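Fodmont Makers board > Builds in progress > Pulling CPUs out of scrap desktops with an arm

solderpot_sal
Right, an update on the arm in my garage. The plan hasn't changed: old office desktops go in at one end, and the processors get lifted out and parked on a board so I can sort them later. I've got the arm, a Jeltell controller I bought second-hand, and far too much printer filament. Spend so far is 1,583 quid, and no, my other half hasn't seen the spreadsheet.

The bit I'm working on now is getting the fingers down to the socket with the chassis still round it. I'm on a Dell board at the moment, memory slots either side of the socket, so there isn't much room to be clumsy in. 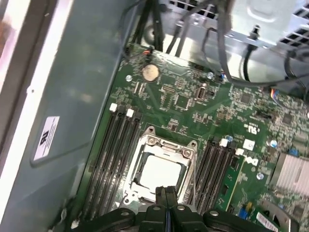

I've set the approach to 3 mm a second for the last bit, and it's painful to watch — I make tea. Retention bracket is still a job for my own thumb. Suggestions welcome!

goel_the_elder
Why not take the motherboard out first? Flat on a bench you'd have none of this bother with side walls and cables.

solderpot_sal
Because then I'm the one doing the screws, and the screws are the boring part. I'd like to slide a case in and walk off.

brackish
With goel on this one. You're making the hard version of an easy job. Also what's a bag of old CPUs worth these days, really?

solderpot_sal
Not much, brackish, it's a hobby. Anyway, the parking end. I've printed a light grey plate with different holders on it, fixed to the extrusion, and there's a shallow slot I'm using for the processors. Fingers grip by the two sides, heat spreader facing out.

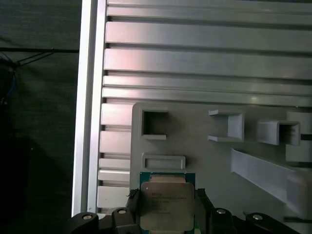 Bornville, September

Posting from my sister's, so no garage for a bit, but I've been reading through the replies. To the person who messaged me about finger wear: yes, they're printed, and yes, I'll be doing another pair. I was running the grip at 800 on the controller's scale and I've a feeling that's too much.

brackish
800 out of what?

solderpot_sal
3,000. No idea what it is in newtons, the manual doesn't say.

goel_the_elder
Then put it on a kitchen scale and find out! Still think you should take the board out.

Sarla Garg
Could you share the file for the plate? I'd want the slot a touch deeper, but the rest would save me an evening.

solderpot_sal
Will do when I'm home, Sarla. Remind me if I forget.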